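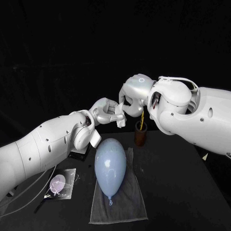 1/ A thread on why inflated things go soft. Mostly tyres. Gas dissolves into the rubber on the high-pressure side, drifts through and leaves on the other. No hole is required.

2/ The rate depends on the material, the wall thickness, the area, the temperature and the pressure difference. Latex passes air quickly. Butyl is far slower, hence most bicycle inner tubes.

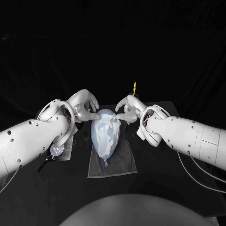

Pale blue balloon, dark tabletop.

3/ I logged a latex tube in the shed at Grimthorpe through August. Gauge pressure at the start was 142 kPa. First day's loss was 3 kPa, corrected to 20°C. The Lightfoot butyl tube beside it hardly moved.

4/ Correct for temperature or your log is worthless. A cold morning looks just like a leak. Use absolute pressure and kelvin, then convert back to gauge. 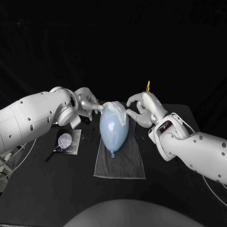 Eustaquio Ponce asks whether filling with nitrogen would fix it, as his garage in Palel charges extra for it.

5/ Slightly. Oxygen gets through rubber faster than nitrogen, but air is mostly nitrogen already. Topping up with plain air also raises the nitrogen share over time. I would not pay for it.

6/ Carbon dioxide is the bad one. It dissolves well in rubber, so a tyre filled from a cartridge can be soft by the next day. 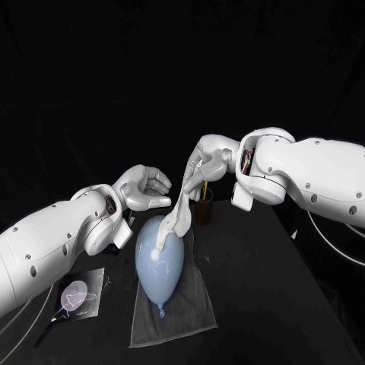

7/ Before blaming the rubber, check the valve. Put soapy water over the stem and wait nearly 20 minutes. A slow valve leak gives a fine froth, easily missed at a glance.

8/ Next log is a thicker latex tube, same shed, same gauge.

Last updated: Sep 18, 2026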